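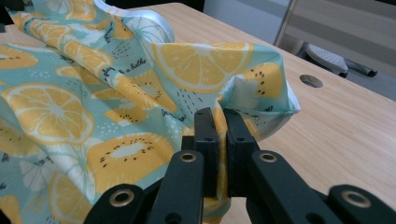
4.2 Rules we wrote, and rules we kept

Our first protocol for the Prullent project had 30 rules. Ayantu Kassa pointed out that the lab safety sheet for the band saw has nine, and the band saw can take your hand off. We cut ours down. The longest argument was over the definition of a valid grasp. With the black gripper holding a vertical fold of the lemon-and-kiwi cloth between its two finger pads, you would think everyone could agree that the cloth had been grasped. Three of us agreed. The fourth wanted to know how much fold, and so Rule 4 now says the fold must pass between both pads and stand clear of the table.

Rule 5 bans smoothing the cloth before a trial. It should start crumpled, the way cloth does when you leave it alone. Rule 6 bans crumpling it artistically, and was added in October after we read our own notes.

We planned 200 trials and logged 196. The missing four were done by someone who forgot Rule 1, "start the log," and who is writing this section.

For the next group: print the rules on one page and tape it to the table. Ours lived in a shared folder called Proston_final_2, where they were very safe. Any change to a rule gets a new version number, and trials from before the change stay under the old one, even if the new rule makes them look better.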